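June 7, 2018 – two-arm bench, packing task

Bad afternoon. Writing it down while I'm still cross, so the details are right.

The job was the school bag routine again: books off the table and into the bag, one arm holding things open and the other doing the lifting. Runs 1 and 2 went fine. On run 3 the right arm stopped dead over the yellow book, the controller threw a 212 (following error, joint 4) and the left arm, bless it, carried on as if it had a partner. I hit the stop before they touched, but only just, and I don't want to rely on my reflexes for this!

Beatriz Cunha came over and we left everything powered but held while we pulled the logs. The left wrist camera was still streaming so I saved what it had.

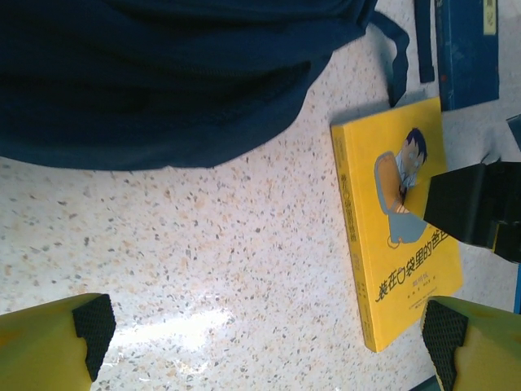 Left wrist view. Yellow book is 装在口袋里的爸爸, what looks like the other arm's black part over the cover, navy bag top left.

First thought was glare, as the tabletop throws back a nasty white patch and we've had trouble with the book detector before. But the detections in the log look sane right up to the fault, so I'm dropping that one. Second thought was the Bradetti drive on joint 4. It did the same thing on Monday with no load and I put it down to a cold start (my mistake, should have written it up then).

The part that worries me more is the handshake. When one side faults, the Onura coordinator is meant to freeze both. I went through the timestamps and the stop message did go out, but the left side didn't act on it for 700 ms. That's an age when two grippers are sharing one small table. Beatriz thinks the message is queuing behind the camera traffic – plausible, we moved both onto the same switch when the Hedegaard box died.

For now:
Single arm only until this is sorted. I've taped a note to the pendant.
Hardwired stop link between the two controllers, Beatriz has the cable.
Camera traffic back on its own switch.
Swap the joint 4 drive with the spare from the Drekell crate and see whether the 212 follows it.

Haven't checked the right gripper for knocks yet. Doing that first thing, before anybody powers it up.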